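Doton Student Robotics Project: Technical Support Desk
Ticket 149: Arm halts during kitchen tasks and releases items early
Category: Gripper and motion
Priority: Normal
Status: Awaiting confirmation from team

Summary: The Hirano team reports that the arm stops with a force warning when lowering towards the table, and that the gripper opens before the placing position has been reached. The fault affects the toaster and cutlery exercises set for the July assessment.

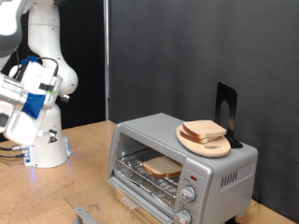

Submitted by Isamu Fukuda, team lead, Hirano team
June 18, 2020

The team wishes to report a recurring fault in the household tasks module. The program was written in Floltix and had passed all checks in simulation. On the bench, 13 of 50 attempts ended in a halt. The bread exercise is less affected than the cutlery exercise, where the utensil must be held upright and lowered with the handle in the grip.

Steps already taken by the team:
Controller restarted.
Tool weight re-entered from the module handbook.
Approach speed reduced by half. The number of halts fell slightly.
Gripper fingers cleaned and cover refitted.

The team requests advice on whether the table height should be measured again before further attempts are made.
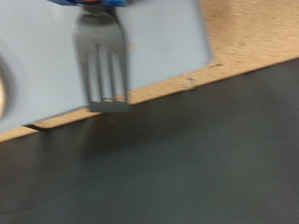
Reply from Support Desk

Thank you for your report. The log files supplied show that the halts occur at nearly the same height on each occasion. This suggests an incorrect work surface value and makes a fault in the arm itself unlikely. Please carry out the following and record the results in this ticket.

1. Confirm that the tool length in the Floltix settings includes the fingers. The default value does not.
2. Teach the table height again at three points, one of which should be close to the table edge.
3. Run the cutlery exercise without an object and note the lowest height reached.
4. Keep the release command disabled until step 3 has been completed.

Students are reminded that the arm must be set to reduced speed whenever the height is being taught, and that a supervisor must be present.

Reply from Isamu Fukuda

Steps 1 to 3 have been completed. The tool length did not include the fingers. After correction, the height readings at two points agree, but the reading taken nearest the edge differs by 2 mm. The team repeated this reading and obtained the same result.

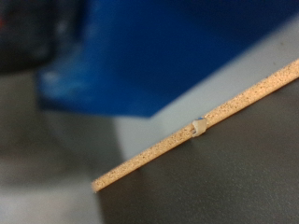
A difference of this size is within the permitted range for the bread exercise, but exceeds the limit given for cutlery. The team would prefer to move the placing position further in from the edge, if the assessment rules allow it.

Reply from Support Desk

The placing position may be moved, provided that the change is entered on the team's plan before the assessment. The Matberg team has been given the same permission. The release command may now be enabled again. Please run a further set of attempts at normal speed and attach the log.

This ticket will remain open until the log has been received.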